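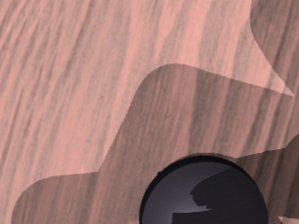
Chapter 4. What a Demonstration Shows

By Cletus Kowalczyk
January
6 min read

The open day at Plostton began at 10 a.m. with a talk and a plate of cookies. By noon the visitors had been told that Kirstead, the firm's robot control program, could do 67 jobs. They were shown 2 of them.

Much of the morning took place in simulation. A simulator draws a surface, gives it wood grain, and lets shadows fall across it with hard, clean edges. The stripes of the grain run straight through the shade and out the other side. It looks convincing, and looks are the first thing a visitor should set aside. A rendered shadow tells you how light was computed. It says very little about friction, weight, or a worn bearing.

The guide said Kirstead had passed 96 percent of its trials. I asked how many trials there had been. 4,000, she said - all simulated. I asked who chose the starting positions and was referred to Matside, the contractor, whose table was at lunch.

This chapter gives you a way to sit through such a day and come home with something useful. We start with the word "trial," which the Rajput handout used in three different senses on one page. Before reading on, write down what you would count as a failed trial.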